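Industrial Networking | Opinion | Equipment Management

Local access to network equipment should be a condition of purchase

Theano Tsakiris
October 15, 2022

A growing share of the switches, gateways and wireless controllers sold to small manufacturers can be set up only through an account on the supplier's website. The buyer unpacks the unit, connects it to the internet, registers an address and a password, and from then on makes every change through a page hosted somewhere else. The arrangement is usually presented as a convenience. For an office with no technical staff it may well be one. For a plant, a warehouse or a water utility it is a serious weakness, and it should be treated as such when equipment is being chosen.

My view is that any organisation buying network equipment for industrial use should require, in writing, that every function of the unit can be configured and restored by a person standing beside it with a cable. Remote management may be offered in addition. It should never be the only way in.

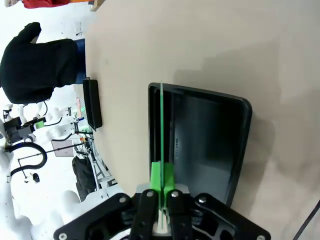
The reasons are practical. Production networks are often kept apart from the internet on purpose, and a switch that must contact its maker before it will accept a new setting forces the operator to open a path that the site's own rules were written to close. In my work with Horbridge I have read a good many network policies, and most of them contain a sentence forbidding outside connections from the control network. I have also seen how often that sentence is followed by an exception for "equipment registration". The exception is granted for an afternoon and is still in place at the next audit.

There is also the matter of faults. A connection to the outside is most likely to be missing at the moment when a technician needs to change something. If the gateway has lost its settings, the site has lost its connection, and the page that could repair the settings cannot be reached. Some suppliers recommend a mobile phone as a backup. That is reasonable advice in a suburban office. It is of little help in a steel-framed building or at a pumping station 40 kilometres from the nearest town, where the phone has no signal either.

One plant I visited in May had been through exactly this. A power failure had cleared the settings of a controller serving 30 wireless terminals. The technician on shift, Zihan Han, had a complete record of the correct values in a binder and a laptop with the right port. Neither was of any use, as the controller would accept instructions only from the supplier's site, and the account belonged to a contractor who had since moved on. The terminals were out of service until the next morning. The cost of the controller was 800 dollars. The cost of the lost shift was put to me as a good deal more, and I have no reason to doubt it.
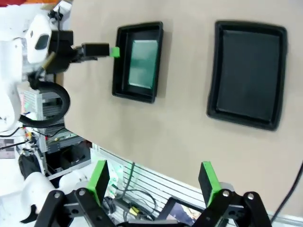
What suppliers say in reply

Suppliers make three arguments, and they deserve a fair hearing.

The first is security. A local port, they say, is a door left open to anyone who can walk into the room. There is some truth in this. Unprotected consoles with factory passwords have caused real harm, and no one should wish for their return. But a local port can be protected by a password set by the owner, by a locked cabinet, or by both. Industrial sites already control who may enter a switch room, and they are generally better at it than they are at supervising accounts held on other people's servers.

The second argument is support. When all units report to one place, a help desk can see what has gone wrong and correct it quickly. I accept this, and many customers will want the service. It does not follow that the customer who declines it should be left without any means of doing the work in house.

The third argument is cost. Maintaining two interfaces takes more effort than maintaining one. Letay Degefa, who managed product testing for a maker of rugged switches before she joined Lesard, has told me that the local interface was the smaller part of her team's work by a wide margin, and that it was needed in the factory in any case. Units are loaded and tested over a cable before they are shipped. The port is frequently still on the board in the models that are sold as being managed online only. It has simply been turned off.
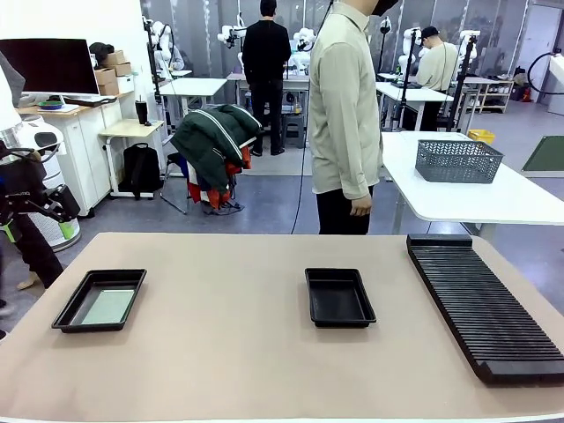

Ownership is the larger question behind all this. Industrial buyers expect to keep equipment in use for a long time, and they plan their budgets on that basis. Much of what surrounds a network cabinet in a plant asks nothing of its maker once it has been delivered. A shallow black tray on a bench, or a long slotted rack lying next to it, will be as usable after its supplier has closed as it was before. No one expects quite that of a switch, which contains software and will need corrections. Even so, a switch that is in good order should go on switching, and should accept a changed address or a new port setting, whether or not the company that sold it still runs a website.

At present the buyer has few assurances on the point. Terms of service commonly allow the supplier to withdraw the management page after a period of notice, and I have seen that period set as low as 30 days. An organisation with a large number of units in locked rooms and on poles cannot replace them in that time. It will be lucky to have finished the paperwork.

What buyers can do now

Legislation may come, but it will be slow, and purchasing departments do not have to wait for it. A short clause in the tender is enough. It should state that the equipment can be configured, backed up, restored and updated without any connection to an outside network. It should state that this ability will not be removed by a later software update. It should also require the supplier to demonstrate the whole process on a sample unit before the order is confirmed, with the network cable to the outside unplugged.

The demonstration matters more than the wording. I have sat through several where the salesperson was plainly surprised to learn that the product could not do what the brochure said.

Larger buyers have a particular duty in this. A municipality ordering 2000 units has influence that a machine shop ordering two does not, and when the larger customer insists on a working local port, the smaller one receives it as well.

Comments (3)

Mesfin Abera
I agree with most of this, but the author passes too quickly over passwords. We inherited a site where every console had the same one, written on the cabinet door. Local access is only as good as the people looking after it.

Hamdia Assefa
The clause about later updates is the important one. We lost a local menu through a routine firmware update and were told it had been "moved to the portal". Does anyone have tender wording they are willing to share?

Mesfin Abera
Hamdia, we used "all functions present at the date of acceptance" and it held up when we had to rely on it. Have your legal people look at it first.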